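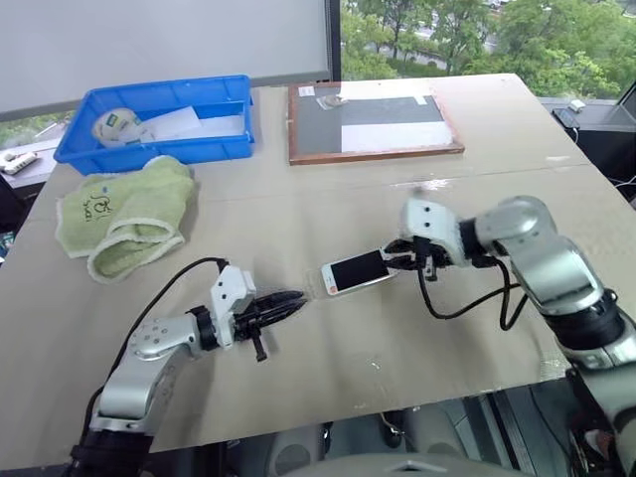 One student asked whether a school still owes a duty of care once the bell has gone and the gate is open. The short answer is yes, if the school knew, or should have known, that students remained on site.

EDUCATION LAW, UNIT 2 — SUPERVISION AND FORESEEABILITY
454 shares | 2 comments

Supervision is judged against what a reasonable teacher would have done with the information held at the time. Hindsight is excluded. In the Cluvwood materials, the deputy principal had a written warning before lunch and did not pass it on. Liability turned on that delay — the injury itself was not disputed. 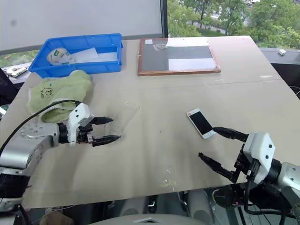
Record keeping follows the same logic. An incident log should show time received, person notified and action taken. The Grundus district file runs to more than 2217 entries, many with no time recorded, and is of limited value as a defence.

Read the Somska policy before the tutorial and mark each clause as mandatory or advisory.

Related
Yard duty rosters and the Zieliński checklist
Excursions: consent and its limits
Relief teachers and delegated authority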